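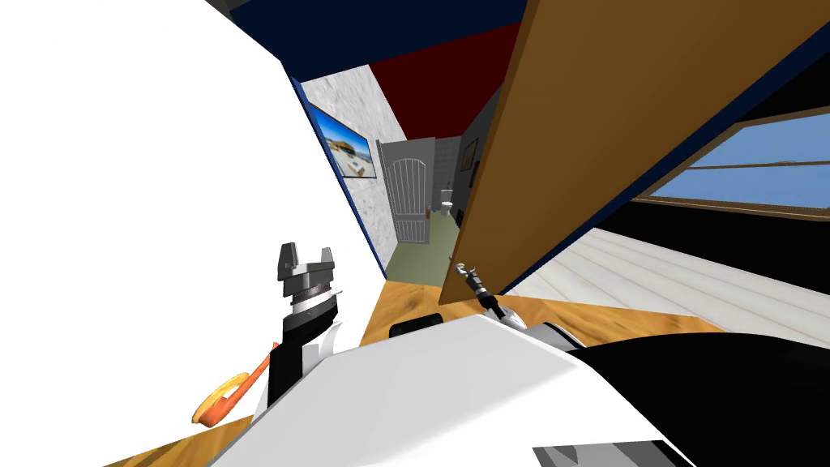
Warum hat Brot eigentlich so viele Löcher?

Weil im Teig winzige Lebewesen Gas machen! Sie heißen Hefepilze, und das Gas sammelt sich in kleinen Blasen. Beim Backen wird der Teig um die Blasen herum fest, und dann sind es Löcher.

Pilze? Im Brot? Ja, richtig gehört! Hefe ist mit dem Champignon verwandt, nur sieht sie ganz anders aus. Sie hat keinen Hut und keinen Stiel. Eine Hefe besteht aus einer einzigen Zelle, und die ist so klein, dass du sie nur unter dem Mikroskop erkennen kannst. In einem Würfel Hefe aus dem Kühlregal stecken viele Milliarden davon – mehr, als es Menschen auf der Erde gibt!

Was frisst so ein Hefepilz?

Am allerliebsten Zucker. Den muss man nicht unbedingt in den Teig schütten, denn im Mehl steckt Stärke, und die besteht aus langen Ketten von Zuckerteilchen. Sobald Wasser dazukommt, werden die Ketten von besonderen Stoffen im Mehl zerschnitten, den Enzymen (sprich: En-zü-me). Dann ist der Tisch für die Hefe gedeckt. Sie nimmt den Zucker auf und gibt dabei ein Gas ab, das Kohlendioxid. Das kennst du längst, es ist nämlich dasselbe Gas, das im Sprudelwasser so schön auf der Zunge kitzelt.

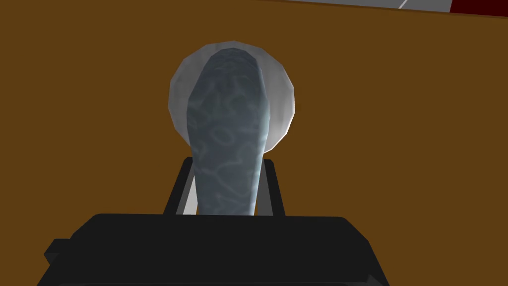 Jetzt könnte das Gas natürlich einfach davonfliegen. Tut es aber nicht, und das liegt am Kneten! Im Weizenmehl gibt es Eiweiße, die sich mit Wasser zu einem zähen, dehnbaren Netz verbinden. Dieses Netz heißt Gluten oder Klebereiweiß. Je länger man knetet, desto kräftiger wird es (irgendwann hat man dann auch müde Arme). Das Gas bläst den Teig von innen auf wie lauter kleine Luftballons, und er wird dicker und dicker und dicker.

Wie warm mag es die Hefe?

Schön kuschelig, so wie ein warmer Sommertag. Im Kühlschrank arbeitet sie ganz langsam weiter, deshalb kann ein Teig mit wenig Hefe dort über Nacht 8 Stunden stehen und ist morgens trotzdem aufgegangen. Zu heiß darf es ihr aber nicht werden. Bei mehr als 50 Grad sterben die Hefepilze nach und nach ab. Im Ofen ist es viel heißer, und doch wächst das Brot am Anfang noch einmal richtig in die Höhe! Innen ist der Teig da nämlich noch kühl, und die Hefe legt einen letzten Endspurt hin. Außerdem dehnt sich das Gas aus, wenn es warm wird.

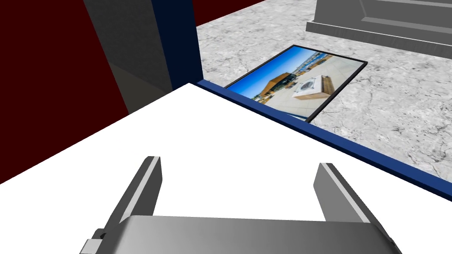 Bei Sauerteig helfen noch andere Mitbewohner mit, die Milchsäurebakterien. Von ihnen kommt der leicht säuerliche Geschmack. In der Backstube Lestovano wird so ein Sauerteig schon seit vielen Jahren gefüttert, jeden Morgen mit frischem Mehl und Wasser. Er blubbert, er riecht ein bisschen nach Apfel, und er hat sogar einen Namen: Dzene!

Probier es aus: der Hefeballon

Du brauchst eine kleine leere Flasche, einen Luftballon, einen Trichter, ein Päckchen Trockenhefe, zwei Teelöffel Zucker und lauwarmes Wasser.

Fülle Hefe und Zucker mit dem Trichter in die Flasche. Gieß so viel Wasser dazu, dass sie halb voll ist, und schwenke sie vorsichtig. Dann stülpst du den Ballon über die Öffnung und stellst alles an einen warmen Platz. Nach einer Weile richtet sich der Ballon auf – ganz ohne Pusten!

Wenn du magst, mach noch eine zweite Flasche mit eiskaltem Wasser und stell sie daneben. Welcher Ballon ist zuerst oben?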